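Masilela Indoor Recess Kit
Section 2: Setting Up and Running "Silent Post Office" 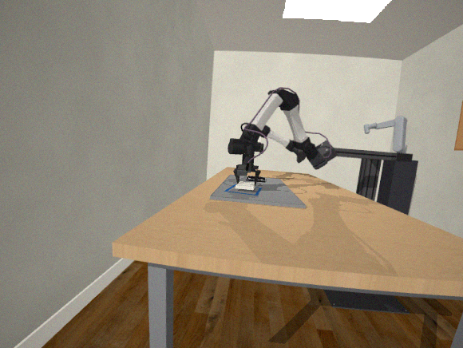 Before the bell

Silent Post Office needs a classroom, a class, and an adult willing to be ignored for up to 30 minutes. It was worked out over one very wet October at Grurnetham, when the playground was mostly a pond and the students had opinions about it. The rules have been trimmed since then. The noise level, less so.

You will need the envelope cards from your download, the stamp sheet, the Postmaster badge, and a desk for every player. A box for undelivered mail is nice to have. A shoe box works. So does an upside-down hat, if you don't mind what comes home in it.

Printing and cutting

1. Print the envelope cards on the heaviest paper your printer will take without sulking. Plain copy paper will do for a single recess.

2. Cut along the dashed lines. If you let students help, expect some of the envelopes to have five sides. They still play fine.

3. Print the stamp sheet once. Stamps go back in the bag after each round, so there is no need for a second sheet until the first has been chewed.

4. Write one student's name on the front of each card. First names are enough unless you have three Emmas, in which case you already have a system.

Note: The holiday cards are in a separate file called Extras. They play exactly like the regular ones but have snow on them.

Arranging the room

5. Push in every chair that isn't being sat on. Do this before explaining the rules, while you still have everyone's attention.

6. Clear the aisles of backpacks. All of them, including the one that "isn't really in the way."

7. Put the undelivered mail box at the front of the room. This is the Post Office. The Postmaster stands here.

Caution: The game is played at walking speed. Sock feet on a tile floor count as running no matter what the player claims.

Playing a round

8. Choose 2 mail carriers and one Postmaster. Everyone else sits down, puts their head on the desk, and closes their eyes. Peeking will occur. See Troubleshooting.

9. Shuffle the cards and deal 11 to the carriers, split however they can agree to split them. If they can't agree, the Postmaster decides, which is the only real power the badge confers.

10. On the Postmaster's signal, the carriers walk the room and leave each card on the wrong desk. It must be the wrong desk. Carriers who deliver mail correctly have misunderstood the job.

11. When the carriers return to the front, the Postmaster says "Mail's in." Everyone opens their eyes. Anyone with a card has to get it to the right person without speaking, pointing, or leaving their seat. Cards may only be passed to a neighbor.

12. A card that reaches its owner earns a stamp. A card that hits the floor goes to the undelivered mail box and stays there until the next round.

13. Stop the round when all the cards are home or in the box, or when someone laughs so hard that it spreads. New carriers are picked from the students who earned stamps.

Note: Whispering counts as speaking. Humming was ruled legal by Lerato Steyn's third graders after a long hearing, and we have left it that way. Mouthing words is up to you.

Shorter and longer games

For a short recess, deal half the cards and skip the stamps. For a long one, play Express Mail: each passer has to switch hands before sending the card on. Sibusiso Zulu's class also plays with the lights off, which we mention without recommending.

Troubleshooting

Students are peeking. Move the Postmaster to the back of the room. Peekers get very holy when they can't tell where the badge is.

One card goes in circles. Two neighbors are probably enjoying themselves. Let the Postmaster call "Return to sender," and the card goes to the box.

A student hasn't had any mail. Check the deck for their card before the next deal and put it on top. Don't announce this.

The cards have gone missing. Look in the pencil sharpener tray, then in the class library. Replacement pages are at the end of the download, right after Section 3, Packing Up.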